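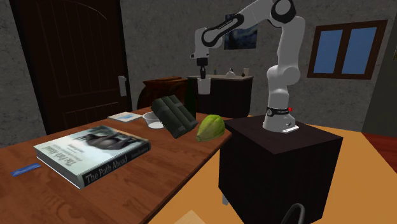
About Walesari

Hi, and thanks for stopping by! I'm the person who answers the phone, packs the boxes and writes pages like this one. Walesari is a small yarn shop and dye studio, and I've been running it out of the old feed store in Sulska for long enough that people have stopped asking me for chicken grain (mostly).

I started with 2 pots and a secondhand stove. The first batch was supposed to be a soft sage green and came out the color of pond water, but a neighbor bought all of it for a sweater and wore it to my opening, so I kept going. These days I carry 620 shades, and yes, pond water is still on the list - it sells best in February.

My plain wool comes from the Myung farm up the valley, and the cotton is spun by Geltatex, who put up with my very long emails about twist. I dye in small lots, so if you're making something big, please order all your skeins at once. I can match a shade pretty closely later on, but I can't promise it.

We also have a knitting table in the back. Come sit down, bring whatever's gone wrong and we'll rip it out together. Coffee's on from 9 in the morning and beginners are very welcome!

Orders ship from the shop, and anything over 500 grams goes out in a sturdy box with a little sample card tucked in. Questions about colors? Send me a note through the contact page.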